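Victim impact statement - can I read it by video link?
Asked by Oleksandra Zhuravel, Sellham, 9/4/19

My brother's shop in Imside was broken into and he got hurt. Sentencing is in October at Meireles courthouse, 158 km from me. He wants me to read his statement for him. Can't get the time off work. Has anyone done it by video? 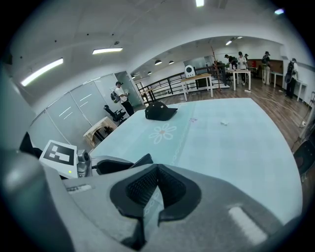
Does the statement have to be typed?

Handwritten is fine if it's legible. Black pen, sign and date every page.

Answer 1
You can ask. Ring the victim services office, not the court registry, they'll just send you back. I did mine from the Brultarwood office, took 10 minutes once we got going. Need your brother's okay in writing that your reading for him. Judge has the final say.
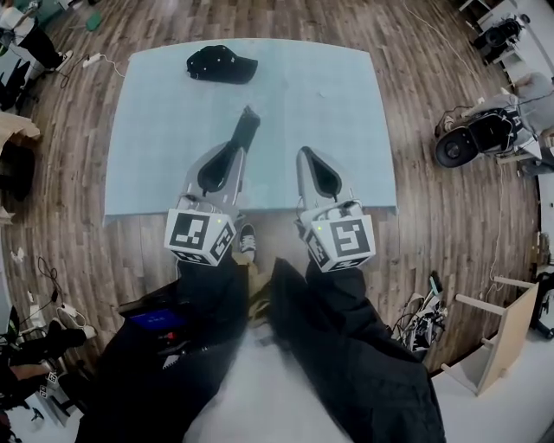 Also keep it to what the crime did to him, money, sleep, work, whatever. Don't tell the judge what sentence to give. Mine had a paragraph like that and the Crown made me strike it, had to redo all 4 pages the night before. Get it in 20 days ahead if you can, defence gets a copy too.

Answer 2
pretty sure the Crown can just read it out for him if neither of you can make it. worth asking at the same time. hope he's on the mend, my cousin waited ages for hers to even get a date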